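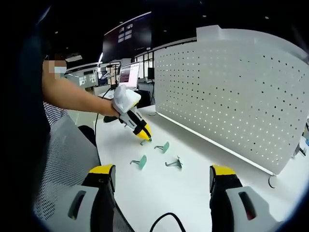
Duritz Household Tasks Group, Bench Notebook

11 Apr 2018
Posted by: bench 2

Hooks today. The question from upstairs is still whether a machine can do the small jobs people do around a house without thinking, and wall hooks were on the list after cutlery and before bottle caps. We use the hand-held grippers so that a person supplies the judgment and the jaws supply the limits. If a person can't do it through the jaws, I don't see much point asking the arm to.

Hooks are the bent gray metal kind on a flat teal-green plate. Four on the white table, spaced loosely, not all facing the same way. The task is to pick one up, turn it so the plate faces the pegboard, and hand it off to the other gripper if it needs a regrip.

Picking up is fine when the metal arm is easy to reach. Close on the bend, lift, done. Picking up by the plate is bad. It is thin and slick, and if the jaws come in even slightly off parallel it squirts out and spins. Tried slower closing, which helped a bit. Tried coming in steeper, which did nothing except knock the tip on the table.

The worst case is the plate lying flat with the arm pointing away. By hand you would slide it to the edge of the table or get a fingernail under it. With the jaws I ended up pushing on the arm until the whole thing tipped, then grabbing it before it fell back. That works for a person because you feel it start to go. The Pitora software has nothing that stands in for that yet. It closes at the position it planned and reports success whether or not there is a hook in the jaws.

Count for the session, one attempt meaning one hook picked, turned and presented:
- hand-held gripper, arm reachable: 65 attempts, almost all good
- hand-held gripper, plate flat: 60 attempts, a lot of drops, not worth a percentage until we agree on what a drop is

Running total for small hardware is now 920 attempts. Desau wanted that by June, so we are ahead on quantity. I would trade some of it for variety. Same table and same hooks every time, and we will get something very good at this table.

Cable on the gripper is still a nuisance. It hangs off below the table edge and pulls when you reach across. Hegazy quoted us for a swivel joint and I think we should pay for it. I have also asked for softer pads to try on the plates.

As to whether it can do the chore: picking a hook off a clear table, I'd say yes, soon. Putting one on a wall, level, pressed hard enough to stick, where somebody wants it, no. Pressing needs force control we don't have, and if it goes on crooked you have to peel it off and start with a new strip. A person does the whole thing in less time than it takes us to home the arm.

To do:
- write down what counts as a drop
- mix in hooks of another size
- try two hooks touching each other
- check jaw alignment before the next flat-plate run, the left one may have shifted
- ask Desau whether presenting to the pegboard is enough or if they want it hung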